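Section 4. Care of Tiled Floors

4.1 Purpose of this section

This section sets out the routine care of speckled floor tiles and grout lines in buildings managed under the Trerton housekeeping program. It applies to entrance halls, corridors, kitchens, and utility rooms. It does not apply to natural stone, sealed wood, or outdoor paving, all of which are covered in Section 5.

Staff who have not cleaned a tiled floor under this program before should read the whole section before starting. Questions about a particular floor should be sent to Ilse Wunderlich, Building Services, at the Duketmont office.

4.2 Materials

Have the following ready before work begins:

Soft broom or vacuum with a hard-floor head
Flat mop with two clean pads
Two buckets, one for cleaning solution and one for rinse water
Sondano neutral floor cleaner
Mikuš grout brush
Dry cotton cloths
Wet floor signs
Rubber gloves

CAUTION: Do not use bleach, vinegar, or any acid-based product on the grout. Do not mix Sondano cleaner with any other product, including dish soap.

4.3 Preparing the room

1. Place a wet floor sign at each entrance to the room.

2. Move chairs, mats, bins, and other light items off the floor. Items too heavy for one person stay where they are, and the floor is cleaned up to their edges.

3. Lift furniture when moving it. Dragging leaves marks on the tile surface and can chip the edge of a grout line.

4. Sweep or vacuum the entire floor, working from the far wall toward the door. Go along the grout lines once more with the edge of the vacuum head, as grit settles there.

5. Check the floor for loose tiles, cracks, and missing grout. Record anything found on the floor sheet and leave that area dry until it has been inspected.

NOTE: Speckled tile hides dust and crumbs very well. A floor may look clean from standing height when it is not. Wipe one tile with a dry white cloth and look at the cloth.

4.4 Washing the floor

1. Fill the first bucket with 5 quarts of lukewarm water. Add one capful of Sondano cleaner and stir gently. More cleaner does not clean better and will leave a film.

2. Fill the second bucket with plain water.

3. Dip the mop pad in the solution and wring it until it no longer drips.

4. Mop one section at a time, four tiles wide, beginning at the wall farthest from the door. Overlap each pass slightly with the one before it.

5. Rinse the pad in plain water after each section and wring it again before returning it to the solution.

6. Change the plain water when it turns cloudy. In kitchens this may be needed several times.

7. When the whole floor has been washed, fit a clean pad and go over the floor once with plain water only.

8. Dry the floor with cotton cloths, or let it air dry with the door open. Leave the signs in place until the floor is fully dry.

CAUTION: Do not pour water directly on the floor. Standing water can work its way under the tiles through worn grout.

4.5 Cleaning the grout

Grout is cleaned once a month, and more often near sinks and outside doors. Light grout shows traffic long before the tiles do, and staff should judge the condition of the floor by its lines.

1. Wash the floor as described in 4.4 and let it dry.

2. Choose a starting corner. Work along all the lines that run in one direction first, then along the lines that cross them. This avoids missed stretches in the middle of the room.

3. Dip the grout brush in fresh solution and shake off the excess.

4. Brush along the line in short strokes, with light pressure. Do not brush across it, as this carries dirt onto the tiles on both sides.

5. Wipe each finished line with a damp cloth before moving on. Turn the cloth often.

6. If a mark remains, apply a little solution to it, wait 4 minutes, and brush again. Do not repeat this more than twice in one session.

7. Rinse the floor with plain water and dry it.
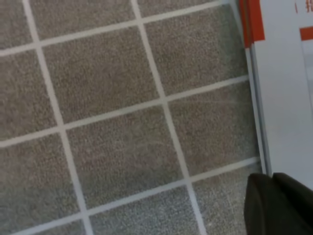

Where a line meets a cabinet, panel, or door frame, use the narrow end of the brush and finish with a folded cloth. Do not let solution collect along the base of the fixture. If the joint is filled with flexible sealant, wipe the sealant only - brushing will loosen it.

NOTE: Some difference in color between one part of a room and another is normal. Grout under furniture sees less wear and may stay lighter for years. Do not try to even out the color by scrubbing.

4.6 Spills and stains

Spills should be dealt with when they are found, whatever the cleaning schedule says.

Food and drinks: Blot with a dry cloth, then wipe with cleaning solution and rinse.

Grease: Lift off the solid part with a plastic scraper. Apply solution, wait, and wipe. Rinse twice, as any residue will be slippery.

Candle wax: Let it harden fully, then lift it with a plastic scraper held flat. Do not use a metal blade.

Rust marks: Leave them alone and report them. Household rust removers contain acid and will damage the grout.

4.7 Schedule

Sweep or vacuum: daily in kitchens and halls, twice a week elsewhere.
Wash: weekly. Public halls are washed on Sunday, before 7 a.m.
Grout: monthly.
Sealer: once a year in February, by the maintenance team only.

Floors larger than 1,000 square feet may be divided into two areas and washed on different days. The division must be marked on the floor sheet so that both areas receive the same care.

4.8 Storing the equipment

1. Empty both buckets into the utility sink. Do not use a kitchen sink.

2. Rinse the buckets and turn them upside down to drain.

3. Wash the mop pads separately from other laundry, without fabric softener.

4. Rinse the grout brush under running water and hang it with the bristles down. Replace it when the bristles begin to spread.

5. Close the cleaner tightly and return it to the locked cabinet.

6. Complete the floor sheet, Form 227, and place it in the tray by the supply room door. Record the rooms cleaned, any damage found, and any area left unwashed - including the reason.

Replacement pads and brushes are ordered through the Duketmont office. Allow one week for delivery.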